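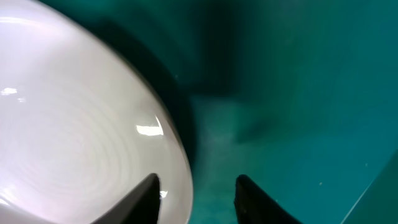 Handout 2: Gripping glazed and glossy ware
Course lead: Fionnuala Coughlan
September 2026

Scope
Two-finger grippers with a wrist camera, single items. Stacks are covered in Handout 3.

Approach
Bring the fingers in with the rim between them. Stop before contact and check the gap on both sides. Do not close on a rim estimate taken from a glare spot; overhead lights shift the detected edge. Treat shadow on the work surface as unknown depth.

Closing
Use the low force setting. Hold for 2000 ms before lifting. Abort if grip confidence falls below 97 percent.

Logging
Record every abort with its cause code. Codes are in the Grudach lab manual, section 18.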